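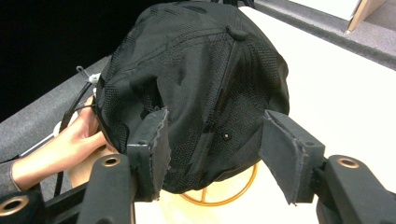

Dronbridge School of Costume and Textiles
Accessories and Small Goods, Unit 2
Handout: Structured and unstructured caps — construction, shape recovery and support

Scope

These notes cover the soft cap with a sewn crown and a front peak, as it reaches the store after use. Felt hats, straw and anything blocked over steam are dealt with in the next unit. Students should already have the seam classification sheet and should bring it to the practical.

1. Terms

Crown. The part of the cap that covers the head. It is made from shaped panels (gores) joined along their curved edges. The more panels there are, the closer the crown comes to a true dome. With few panels the crown shows flats between the seams.

Top button. A small disc or dome, usually covered in the crown fabric, fixed where the panel points meet. It hides the bulk and the raw ends at the junction. It carries no load in wear, although it is often used as a handle, which loosens it.

Eyelet. A ventilation hole in a panel. It may be stitched round the rim or set with a metal or plastic ring. A stitched eyelet is softer and will go out of round if the panel is pulled sideways.

Seam tape. A narrow strip laid over the seam allowances on the inside of the crown. In better work it is stitched on both edges, and the stitching shows on the face as parallel lines on either side of the seam.

Sweatband. The band round the inside of the opening. It takes skin oils and salts first and should be inspected first.

Peak. The stiff front projection. The core may be card, moulded plastic or layered fabric. Card cores must never be wetted.

Buckram. The open, sized fabric fused or sewn behind the front panels of a structured cap. An unstructured cap has none and will not stand up by itself.

2. Fabrics

Most of the teaching collection falls into three groups.

Woven cotton, including twill and brushed twill. It creases readily, recovers well with moisture and a little warmth, and abrades along the seam ridges.

Smooth synthetic cloth. It resists creasing at first but holds a sharp fold once one has been set. Moisture has little effect. Time on a support does more.

Perforated or mesh fabric, and mixed fabrics in which smooth areas and perforated areas alternate across the same panel. The two areas do not stretch equally. A pull that the smooth area will tolerate may distort the holes next to it. Black goods of this type are hard to read under flat lighting, and a matte surface beside a perforated one of the same colour can be mistaken for wear. Examine them with a low side light before writing anything on the condition card.

3. Dents, folds and creases

Keep these three apart in your notes. They are treated differently.

A dent is a shallow, rounded depression in a panel. The fabric has moved but has not been folded back on itself. It normally comes out when the crown is filled.

A fold is a place where the fabric has dropped inwards and closed up, with loose cloth standing on either side. It may come out on filling. If it has been under pressure it leaves a line.

A crease is the line that remains once the fold has been opened. Record its position by panel and by its distance from the nearest seam. "Creased at left" is of no use to the next person.

Number the panels clockwise from the centre front, looking down on the button. If the cap has a seam at centre front, panel 1 is the first panel to the right of that seam.

4. Handling

Lift the cap from underneath, with the fingers spread inside the opening. Do not lift by the button, the peak corner or the back strap.

If the cap has to be gripped from outside, take it low on the crown, close to the band, where the fabric is doubled. Pressure higher up on a single panel will push a fold into it, and on an unstructured cap very little pressure is needed.

Turn the cap by rotating it on the table. Do not drag it. Grit on the surface will polish the seam ridges of a dark fabric, and the shine cannot be removed afterwards.

Where a cap arrives flattened, open it from the band upwards. Work round the opening first until it sits as an even oval, then ease out the panels one at a time from the inside with the flat of the fingers. Leave the junction under the button until last. Do not strike the crown from inside to make it pop out.

5. Supports

The support has two jobs. It should fill the crown enough to stop the panels collapsing, and it should keep the band clear of the shelf. It should not stretch anything. A cap which has to be pulled on to its support is on the wrong support.

Solid forms. Turned wood, cork or covered foam. They give even contact and are the best choice for long storage, but they are heavy, take up shelf depth and hold damp against the sweatband. Allow a cap to air before it goes on a solid form.

Padded forms. Acid-free tissue or wadding in a washed cotton cover. These are made to suit the item and take time. The Kabbaj pattern sheet in the workroom gives the cutting layout for the three standard sizes.

Open forms. Wire or rod bent into rings or arcs. They are light, let air through and can be seen past, which makes them popular for shop and window display. Contact is along lines only. A soft panel can sag between the lines and, over a long period, take their print. 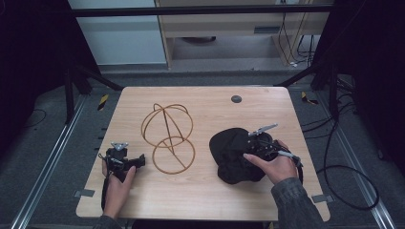 Open forms should be assessed by what the head of the form does and by what the foot does, in that order. The head needs curves in more than one direction, otherwise the crown is held along a single ridge and drops on both sides. The foot needs enough spread to resist tipping when the load is put on off-centre. On the thin rod piece standing on the table, the head is a set of crossed rings after the manner of a sphere frame, and a diagonal rod takes it down to a flat ring lying on the wood. Crossed rings of that sort divide the crown into several supported areas, and the diagonal puts the head in a different relation to its foot from that of an upright stem. Check where the load will fall before letting go, particularly with a long peak. Limp black fabric, of the kind heaped on the right half of the same table, shows a line print less readily than pale cloth but takes it just as easily.

A simple stability test: set the form on a level surface, place the cap on it, and press lightly at the tip of the peak. If any part of the foot lifts, turn the cap so that the peak lies over the widest part of the foot and test again. If it still lifts, use another form.

Rod ends and joins should be checked by touch before use. A burr too small to see will pull a thread from mesh. Where a form is sound in other respects but rough at a join, bind the join with cotton tape and sew the tape down. Adhesive tape is not permitted on anything that touches the collection.

6. Placing a cap on an open form

a) Clear enough of the table to lay the cap down beside the form. Do not work with the cap held in the air while the form is being adjusted.

b) Steady the form at the foot with one hand.

c) Open the band with the other hand and bring the cap down from directly above, back edge first.

d) Let the crown settle. Do not pull down on the band.

e) Align the button with the highest point of the form. On a form made of crossed rings this is normally the crossing itself — bring the two together and the panels will fall into the spaces between.

f) Look round the crown at eye level. The lower edge should hang level. Correct it by lifting and resetting the cap.

g) If a panel sags between two rings, lay a single sheet of crumpled tissue over the head of the form and begin again from (b).

Some students find it easier to bring the form to the cap by turning the cap over, inserting the head of the form and righting both together. This is acceptable for structured caps. It is poor practice with soft ones, where the crown gathers under the form as it goes in.

7. Display periods and inspection

Caps on open forms are inspected every 10 days while on display. Rotate the cap by a small amount at each inspection so that the same threads are not always carrying the load, unless the seams are aligned with the rings, in which case leave it alone.

Caps on solid or padded forms in the store are inspected once a term.

The Skevier loan set consists of 31 items and is governed by its own conditions. Students may examine it but may not change the supports. The Flandivska material is available for all exercises in this unit.

8. Practical exercise

Time allowed: 30 minutes. Work in pairs, one handling and one recording, then change over.

Take one soft cap and one open form. Complete the upper half of a condition card before the cap is moved. State the panel count, the fabric group, the type of eyelet, and every dent, fold and crease by panel number. Place the cap on the form as in section 6. Complete the lower half of the card with the cap in position, noting which folds have opened and which have left a line.

Remove the cap and examine the inside of the crown for marks from the form. Enter these separately, under "support", even if they fade while you are writing.

Cards are to be handed in with the form number written in the top right corner. Cards without a form number will be returned unmarked.

Reading for the next session: blocking and stiffening, sections on felt only.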